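About us

Hello, and thanks for clicking on the bit of the website most people skip! I'm the one who answers the phone at Lavero, writes the emails, makes the bookings and, on most days, does a fair share of the cleaning too. We look after holiday flats and family homes in and near the old harbour, and we've been at it for 4 years now.

I never planned to run a cleaning firm. I was letting out my own spare flat on Olto Street and couldn't find anyone who'd turn up on changeover days, so I did it myself, then I did next door's, and then the woman upstairs asked if I could fit hers in as well (she's still a customer, and still leaves biscuits out). By the following April I'd handed in my notice at the insurance office and bought a second-hand van with a door that only opens from the inside. 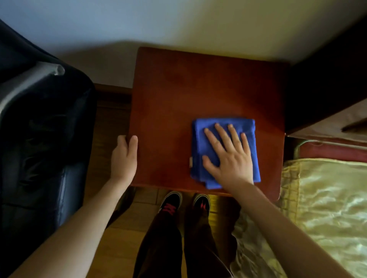
The name, since everyone asks, came off an old soap tin I found at a flea market. I liked how it sounded. My sister said it sounded like a racing driver, and she may have a point, but the van was already painted by then.

These days we're a small team and we like it that way. Everyone is employed properly, with paid holidays and paid travel time between jobs, and everyone keeps the same homes from one month to the next. You get to know who has the key and who is in your kitchen. It also means we learn the odd things about a place – the tap that needs a quarter turn extra, the window you mustn't force.

We did 857 visits last year and I was hoping for 900, but then the Lurkska bridge was shut for most of the winter and half our day went on driving the long way round. Never mind. It's open again and I've stopped swearing at the radio. 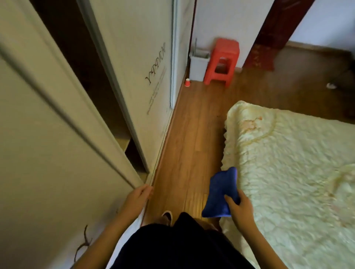

What do we do? Regular weekly or fortnightly cleans, holiday changeovers with linen, and big one-off cleans when you're moving in or out. We don't do outside windows above the ground floor, and we don't do ovens on the same day as a changeover, so please book those separately. For larger buildings we can take on places up to 400 square metres.

We speak English and Moldovan in the office, plus enough bad French to sort out a lost key. Ring in the morning if you can, or send a message and I'll get back to you by teatime. Quotes are free, and I'll come and look round first – I'm always happy with a cup of tea!

Page last updated 2026-06-02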